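Skukell Draltley 200 mid-tower case: review after a full strip and rebuild

Posted in Cases & Cooling

The Draltley 200 has been on sale since May and sits in the middle of Skukell's range, above the plain office boxes and below the glass-sided models. It is a dark grey steel tower with one removable side panel for access, a second panel behind the motherboard for cabling, and no lighting. I bought mine from Trandia at the normal price. It has been in use for 11 weeks.

Construction

The shell is folded steel with a powder finish. Panel fit is good along the top and rear edges. The lower front corner had a gap wide enough to take a fingernail, which closed up once the panel screws were done up in the right order (rear top, rear bottom, then check the front hooks). There is no flex in the main frame when the case is lifted by its top edge with a full build inside.

The side panel slides back and lifts off. It is held by two thumbscrews, which are captive. On my unit one of them was cross-threaded from the factory and needed a screwdriver the first time. It has been fine since.

All the cut edges I could reach had been rolled or deburred, except for the inner lip of the lower drive bay. Wear gloves or keep your knuckles clear of it.

Fitting out

I built the system with the case on its side, and would advise the same. The standoffs are pre-fitted for a full-size board and need moving for anything smaller. The tool for this is a small hex socket in the accessory bag, and it does the job if you turn it slowly. Motherboard alignment was correct at every hole.

Room for the power supply is adequate. A modular unit is worth having, as the space behind the drive bay fills up quickly and the cable panel then bows outwards. I used 5 of the supplied ties and threw the rest away, as they are too short to go round a main power lead.

Expansion slot covers are the reusable type, each with its own screw. Memory can be fitted or changed without removing anything else, provided the processor cooler does not overhang the slots. Mine does by a few millimetres, so the front fan has to come off before the nearest module will lift out. That is a matter for the cooler maker.

Temperatures and noise

With both supplied fans connected to the board and left on the default curve, the system is audible at idle in a quiet room. Capping the fans at 1,040 rpm removed most of the noise and made no difference to processor temperature that I could separate from normal variation. The front intake has a mesh filter which pulls out from below. It needs the case to be raised or tipped to get at it, and a side-mounted filter would have been better.

Access for servicing

Most of the marks in the Draltley's favour come from how it behaves when laid flat. The outer shell stands up from the components far enough to act as a rim, so small screws dropped inside stay inside.

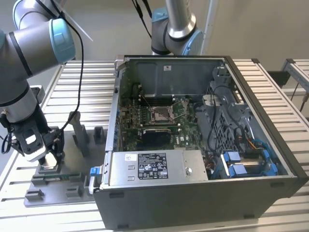

With the panel off, the whole interior faces upwards and there is clear reach from every side of the bench. Put something soft underneath if your worktop is bare metal, as the finish marks easily. Mine has two bright scratches along the cable-side panel from being turned round on a steel bench.

I compared it with my older Karunaratne tower, which has a deeper drive cage across the front. The Draltley is quicker to work in and the Karunaratne is quieter. Neither has a handle.

Faults found

One cross-threaded screw, one unfinished edge, a filter in an awkward place. The front audio lead is also too short to be routed behind the board on a full-size layout, and has to cross the lower corner in plain view.

Verdict

Recommended for anyone who opens their computer often. If yours will be closed up and left under a desk, the cheaper Skukell boxes use the same frame and fans.

Score: 7/10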